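Search this site Enter keywords Go

Household tasks: grip force fault and what we changed

November 25, 2019

Recording with the hand-held grippers was stopped for nine working days this month after a fault in the force limit. No one was badly hurt. Tove Dalsgaard had a pinched finger that needed a cold pack and a form. The hand-helds are back in use, but with a lower limit and a new check at the start of each session, and everyone who signs them out should read this item first.

The fault was in the motor board that Skodau supplied with the second batch. The board is supposed to cut current to the fingers when the grip passes a set value. On the units we got in January it did that every time. On the second batch, the limit was read once at power-up and held in memory, and if the battery was swapped without a full shutdown the value came back as zero. The board took zero to mean no limit. The fingers then closed as hard as the motor could drive them until the operator let go of the trigger.

Villads Kjærgaard found the pattern in the logs. He went through 2547 grasps from the laundry and kitchen tasks and marked 30 where the current stayed high after contact. All 30 came after a battery swap. Before that we had put the problem down to worn rubber pads, and we changed several pads that were fine. 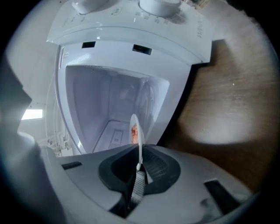 The laundry task is where it first showed. Operators reach down into the tub with the wrist bent and often can't see the fingers, so they go by feel, and a grip that is too hard feels much like a grip on something heavy. Asger Bjarnason reported a cracked plastic clip and a bent hook on the same afternoon. Both went in the log as operator error. They should have gone in as possible faults, and the form now has a box for that.

Tove's injury happened on the kitchen task. She was clearing a jammed cloth from between the fingers with her free hand while the unit was still powered, and her other hand shifted on the trigger. The written procedure said to switch off before touching the fingers. The switch at that time was under the battery cover and took two hands to reach, and most people had stopped using it. That part is on us and has been dealt with. The new switch is on the grip, where the thumb can get to it.
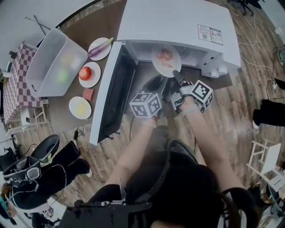 Kitchen sessions started again once the new firmware had run 4000 open and close cycles on the bench with a battery swap every 50. We kept the task list short for the first week and used light items only. The microwave task stayed on the list, with both hands working and one of the grippers reaching for the plate on the oven floor, as it is a fair test of whether the lower limit still holds a smooth rim. Ragnheiður Ketilsson reports that it does, though operators say they need to settle the fingers before lifting. Glass is off the list until further notice.

The rules from now on:

Power the unit down fully before changing a battery. Wait for the light to go out.

After power-up, close the fingers on the test block and read the number on the tablet. If it is over the line, or there is no number, tag the unit and leave it on the shelf.

Do not put your fingers between the gripper's fingers with the power on, even with the trigger released.

Report any broken or bent object, including cheap ones.

Skodau has agreed to replace the boards in the second batch. Until those arrive we are running on the patched firmware, which treats zero as a fault and will not close at all. If your unit refuses to close after a swap, that is the patch working. Shut it down and start it again.

Questions about the logs go to Villads. To sign out a unit, or to return one you still have at your desk, see Hjalti Hjaltadóttir on extension 1877.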